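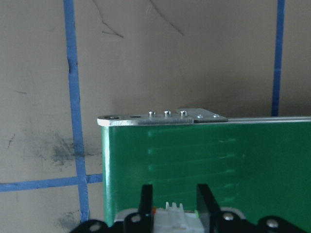
Beige wall, blue tape

Moving two cats 400 km by car – carriers, stops, drugs??
Posted by tabbyonthesill

Hi all, long-time reader, hardly ever post. We're moving from Dirness down to the coast in June and I'm dreading the drive with the cats. It's 400 km, so call it five hours with a toilet stop for the humans. The ginger boy is nine and sleeps through anything. The tabby is three and screams from our driveway to the vet, and that's a seven minute trip.

At the moment they share one old plastic carrier with a wonky door. I've been looking at the Sivari soft-sided double, but it's $300 and that's a fair whack when we're also paying removalists. Do they need to be separate? Do I stop and offer a litter tray? And has anyone used the Plultar spray, or is it just expensive perfume?

gumleaf_gus
Posts: 3111
Separate carriers. Always. They might be best mates on the couch but a frightened cat will have a go at whoever's closest, and you can't do much about it at 110 on the highway. You don't need the Sivari. Two hard plastic ones from the discount shop, seatbelt through the handle or wedged on the floor behind the front seats, job done.

Don't feed them the morning you leave, either. Dinner the night before, then a small feed once you're there.

mopokemum
Have to disagree with Gus on the first bit. Mine are litter sisters and I've moved them together twice in one big crate. The one time the vet made me split them they both howled the whole way home. I reckon it depends on the cats. If yours sleep in a heap, try a short run together and see how it goes.

Agree on the food. Learnt that one the smelly way!

gumleaf_gus
Fair enough if they've always travelled that way, but hers is already screaming at seven minutes. I wouldn't be experimenting with that one.

tabbyonthesill
They do share a carrier now, but to be fair the ginger just sits on her until we get there, poor thing. Maybe that's half the screaming.

pepperandpaws
Start now, seriously. Put the carriers in the lounge room with the doors off and an old jumper in the bottom, and feed them in there. After a week or so doors back on, then shut for a minute, then a lap of the block. I did this with a rescue who had to be caught in a towel every single time, and by the end she was napping in it. It took me two months though, so don't leave it till the boxes are packed.

As for Plultar, I sprayed it on the bedding and my cat sneezed and glared at me. Save your money.

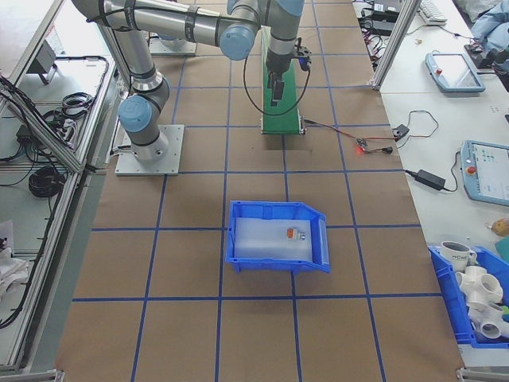

Grey and light blue robot arm over a taped-up table, brown paper underneath

mopokemum
Oh I liked the Plultar! You have to spray it and then leave it a good while before the cat goes in, otherwise all they get is the alcohol smell. It says so in tiny writing on the back. Mine were definitely quieter, although it was also a cool day and we had the radio off, so who knows.

saltbush_sal
Ask your vet about something for the tabby. There's a tablet lots of them prescribe for car trips now, you give it a couple of hours ahead. Do a trial dose at home first so you know how she reacts – mine went wobbly and tried to climb the curtains, and I was very glad we weren't in a motel. And please don't use a leftover tablet from some other pet, I've seen that suggested on here before.

On the litter tray, we stopped at Erdem both times and offered a tray in the back with every door and window shut. Neither cat was interested. Puppy pads in the bottom of the carrier and a spare towel in a plastic bag is plenty for five hours.

gumleaf_gus
Second the doors shut thing. Never open a carrier with a car door open. Not even a crack, not even at a quiet servo. And get the microchip details changed over before you go, people always leave that till after.

pepperandpaws
Yes!! And set up one small room at the other end first. Tray, water, bed, something that smells like the old house. Don't wash the blankets. Leave them in there a few days, even if they're yelling at the door.

tabbyonthesill
You lot are wonderful, thank you. Plan so far is two cheap hard carriers, out in the lounge from tonight, and I've rung the vet about a trial tablet for madam. Skipping the $300 one. Might still try the spray, sorry Pepper.

Ginger is already asleep in one of them. The tabby has been sitting on the roof of the other one since tea time and won't look at me.

mopokemum
Roof counts! Put a treat up there.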